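Small Parts, Long Service: A Conversation with Gerrit Van Wijk

Gerrit Van Wijk has supervised the gear room at Duggan since the department moved into the east building. His section inspects, sorts and stores the small spur gears that go into the company's metering pumps and into the repair kits sent to customers with older equipment. The Parts and Service bulletin met with him on a Tuesday morning, before the first delivery, to discuss how the section works and what has changed under the new storage plan.

The gear room holds 1,616 part numbers. Mr. Van Wijk acknowledged that the figure is higher than he would like. Many of the entries date from the period when Duggan took over service for the Astard line, and the two catalogs were joined without a full review.

"We had gears in two drawers under two numbers, and they were the same gear," he said. "We also had the reverse, which is worse. One number, and two gears in the drawer that looked alike until you put a gauge in the bore."

The review of the combined catalog began in September. Each part number is pulled in turn, a sample is measured, and the result is compared with the drawing on file. Where no drawing exists, the section makes one. Arvid Forsberg, who joined from the toolroom, prepares the new drawings and has completed 99 of them to date.

Mr. Van Wijk described the inspection as a matter of habit and good light. Parts are laid out on cloth, well apart from one another. Steel gears are not placed directly on the granite plate until they are ready to be measured.

"A tooth with a nick on its tip will still turn," he said. "It will also make noise, and in six months the customer calls us about the noise. I would like the nick found in this room."

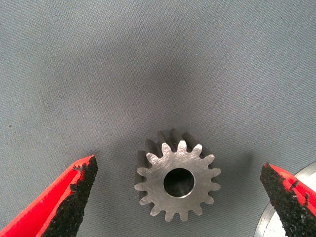 He was asked which faults are found most often. Burrs at the edge of the tooth, he replied, followed by bores that are slightly out of size. Tooth form itself is rarely at fault on parts cut in the last several years. Older stock receives closer attention, particularly where it has been kept in mixed bins.

"People want to look at the teeth first. I ask new staff to look at the bore first. If the hole is wrong, the gear does not sit true on the shaft, and then perfect teeth will wear like poor ones."

Mr. Forsberg, who was present for part of the interview, added that bare steel presents its own difficulty in storage. The finish is left uncoated on most of the stock, and a fingerprint can mark the face over a long weekend. Staff now handle finished gears with gloves, and each lot is oiled lightly and wrapped before it returns to its drawer. The paper is supplied by Grerex in precut sheets. An earlier trial with plastic bags was ended after moisture was found in several of them.

"The bags were quicker," Mr. Forsberg said. "We rewrapped everything that had been in them. It took the better part of the spring."

The storage plan itself is modest. Drawers are arranged by bore size and then by number of teeth, where formerly they followed the order in which part numbers were issued. Each drawer holds no more than 25 gears of the smaller sizes. Mr. Van Wijk conceded that the change was not popular with the assembly floor, where several employees knew the old locations by heart. A printed index now hangs at both doors, and the Workero stock system shows the drawer location on the picking sheet.

On the question of scrap, he was firm. A gear that fails inspection is tagged and set aside the same day. It may be reworked once. If it fails again, it is cut through before it goes into the metal bin, so that it cannot find its way back to a shelf.

"I have found rejected parts in toolboxes, in coat pockets, and on one occasion holding down papers in the front office," he said. "They are pleasant objects. I understand why people keep them. But a rejected gear that looks good is a problem for whoever picks it up next."

Three positions in the section are open to employees from other departments, on a rotation of one quarter each. No experience with gauges is required. Applicants should be comfortable with close work and should expect to spend the first two weeks measuring parts that have already been passed, with their readings checked against the record.

Mr. Van Wijk expects the catalog review to continue through next summer. The remaining Astard numbers will be taken up first, beginning with the pump drives. Departments that hold loose gears of unknown origin are asked to send them to the gear room in a closed container, with a note stating where they were found.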